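Kerslake's clothing exchange is to move out of the old library in April and into the former shoe shop on Nasero Street, after the parish council agreed a two-year lease on the building.

The exchange has run from the library's side room for four winters. People bring in clothes they no longer want, and take away the same number of items or fewer. No money changes hands. Anyone who needs clothing and has nothing to bring can still take up to five items on each visit.

The council voted on the lease at its last meeting. The rent has been set at £356 a month, paid from the village amenities budget for the first year. After that the exchange will have to meet half the cost itself. Organisers say they plan to do this through repair evenings, which will carry a small charge, and by selling worn-out cotton as cleaning rags to garages and workshops.

The library side room was never meant for the purpose. It has one window and a sloping ceiling, and rails can only be put along one wall. In wet weather the queue has to stand in the porch. Winter coats have been stored in a spare garage at Brultov Farm, a mile and a half out of the village, and brought in by car when asked for.

Carleen McPhee said the garage had become the main difficulty. "We were turning up with three coats in the boot and hoping one of them fitted," she said. "People gave up asking. In the shop we can have every coat out on a rail and they can try them on like anybody else."

The shop has been empty since the shoe business closed. It has a front sales area, a stockroom with the original shelving, and a small kitchen. The stockroom shelves were built for shoe boxes and are too shallow for folded knitwear, so most of them will come out. Two bays will stay for children's shoes, which are the items asked for most often.

Last year the exchange took in 162 bags of clothing between the start of September and the Christmas break. Most of it was women's and children's wear. Men's trousers, school uniform and plain dark clothing for work are always short, and the exchange has asked residents to look these out before the move. Dark items in particular go quickly, as several of the larger employers in the area ask staff to wear black. 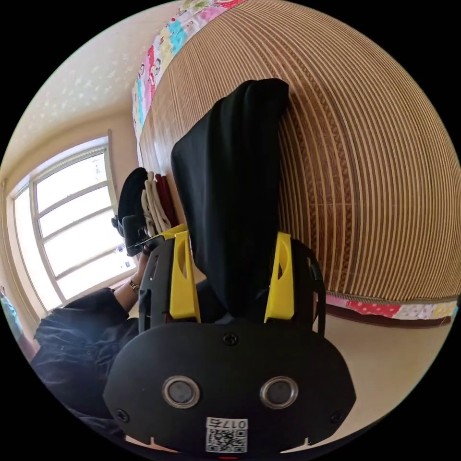
Tayla McKinnon said black was harder to pass on than people might think, and that half of what came in had faded to something nearer brown or green. She would like donors to hold a garment up by a window before putting it in the bag. She also asked for buttons to be left on, even where one was missing, as a set of four was still useful to someone mending a shirt.

The new premises will be open on more days than the library allowed. Under the lease the exchange may open on any day between nine in the morning and six in the evening, although the plan is to start with two mornings and one late afternoon each week. The late session is for people who work or who collect children from school, and who have not been able to come before.

Not everyone on the street is in favour. The owner of a neighbouring business wrote to the council to say that bags were likely to be left on the pavement overnight. The council has answered this by making it a condition of the lease that no donations are left outside. A notice will be put on the door, and there will be a locked drop box in the side passage, large enough for two ordinary bags. When the box is full, donors are asked to take their bags home and come back during opening hours.

There was also a question about parking. Nasero Street has eight spaces, all limited to one hour. The council said the exchange would be treated like any other shop and that no spaces would be set aside. Drivers with large amounts to drop off can use the yard behind the shop, which is reached from Prarura Lane. The gate is narrow and is not suitable for vans.

Work on the building is expected to cost roughly £800. The largest part of this is for a new floor covering in the sales area, where the old one has lifted near the door. The rest will go on paint, two curtained changing cubicles and a ramp. The electrical check has already been done, and the only fault found was a broken socket in the kitchen. A full-length mirror has been promised by a resident who is moving house.

A collection held at the Christmas fair raised £362 towards the work. The remainder will come from the council's small repairs fund, provided that two written quotes are received for the flooring. One has come in so far.

Rails from the library room will be moved across first, followed by the coats from the farm. The exchange will close for two weeks while this is done, and nothing can be accepted during that time. The exact dates have not been fixed, and depend on when the floor is laid. They will be posted in the library window and in the shop window once they are known.

The side room will go back to the library, which has asked to use it for its large-print books and local history boxes. These are kept upstairs at present, where readers who cannot manage the steps have to ask for them at the desk. The library has said it will keep a small basket of gloves, hats and scarves by the entrance for anyone who wants them, to be topped up from the exchange.

The repair evenings will begin after the move. The first will deal with hems and zips, and those coming are asked to bring their own item and, if they have one, a pair of sharp scissors. Thread and needles will be supplied. Two sewing machines are available, and a third is being serviced. The charge will be £2 a person, with no charge for under-16s who come with an adult.

Until the move, donations can be brought to the library side room at the usual times. Bags should be tied and no heavier than one person can carry. Clothing must be washed and dry. Duvets, pillows, electric blankets and single shoes cannot be taken. Curtains are accepted if they are clean and if the hooks have been removed.

People who can help with painting, or who have clothes rails or wooden hangers to spare, are asked to leave their name and a telephone number at the library desk. Wire hangers are not needed.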